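Tilgate knitted strap, dark red, after one winter

I bought this strap in May to hang my kitchen towels, and I paid 22 for a pack of 4. The color is a deep red, a little toward maroon, and it goes well with my old Batadell cupboard.

The knit is tight and the ridges stay even when I fold it double. I washed mine 5 times at low heat. It became softer – also a little fuzzy – but it did not lose its shape. For heavy things I would not use it, because it stretches.

Folded in two loops, the rows of stitches are easy to see.
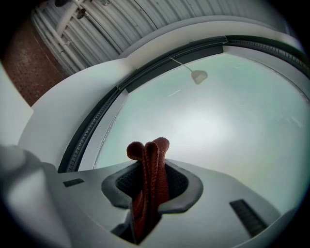 What I like less

The pack has no washing label, and the shop answered me only on Saturday. I would still buy it again, maybe in gray.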